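Graltum Tabletop Produce Set: data card

Brittany Beaulieu
January

Graltum is a set of short two-handed manipulation recordings made with hand-held grippers on ordinary household tables. This card covers the produce portion, which we used to test whether a policy trained on hand-held recordings picks up small round items better when it is also told where the other hand is. Read the known problems before you train on it.

What is in the release

The produce portion has 2,000 episodes. Each episode is one person moving fruit and vegetables between a table and a bowl, using a gripper in each hand. An episode contains the video from both grippers, the opening width of each pair of jaws, and the estimated pose of each gripper over time. A one-line task instruction is stored with it, for example "put the lime in the bowl" or "take out both oranges."

Episodes were recorded in homes. We asked people to leave the room as it was, so backgrounds differ a lot from one home to the next. The raw recordings were processed at our Grarkside office, and the scripts are in the tools folder.

How it was recorded

The operator starts with both grippers above the table and the jaws open. The instruction is read aloud, the operator does the task at a normal pace, and the episode ends when both grippers are back over the table. Items go down at any angle. Operators were told to choose their own grasp and to use whichever hand was closer. 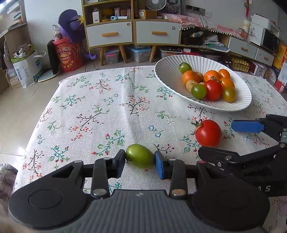
Small oval fruit gave us the most trouble in early tests. A lime held end to end has very little contact with either finger, and a small error in the final closing motion makes it turn or slip out. Held across its short side it is easier to keep but harder to approach when the table is crowded. Operators used both grasps. We kept both in the data and labeled the direction in the grasp_axis field, with the values long, short and unclear. Please don't filter on this field without checking the counts for your split, as the homes are not balanced.

Jaw width is logged as a fraction of full opening. Soft items such as ripe tomatoes give a slow change in width after first contact. We left that in and did not smooth it.

Method

The baseline is a diffusion policy that sees one gripper's camera and predicts that gripper's motion. The second version, called Tristitz in the code, gets the same input plus the relative pose of the other gripper. Everything else is the same, including the training schedule and the image size. Each version was trained with 3 random seeds.

For evaluation we ran 1,002 trials on a two-arm robot, split evenly between the two versions. Tables, cloths and bowls used in evaluation do not appear in training. A trial counts as a success if the named item is in the named place and nothing else has been knocked off the table.

Results

Tristitz did better on tasks where both arms worked near the bowl at the same time. Most of the gain came from fewer collisions between the grippers. On single-item tasks with the second arm parked, we saw no clear difference. Limes and kumquats stayed the hardest items for both versions, and the relative pose did not help there.

Per-seed results are in results/produce.csv. The spread between seeds is large for the small-fruit tasks, so use all of the seeds when you compare against us.

Known problems

Pose tracking drifts when a gripper is close to a plain wall for more than a few seconds. Roughly 2 percent of episodes have a visible jump in pose. They are flagged with pose_jump and are still in the download.

Patterned tablecloths helped tracking, and they are more common in the training homes than in the evaluation set.

The instruction text calls every small green citrus fruit a lime. Some may be something else.

Changes

The second release fixed swapped left and right labels in one home and added the grasp_axis field. If you have the first release, download the metadata again. The video files did not change.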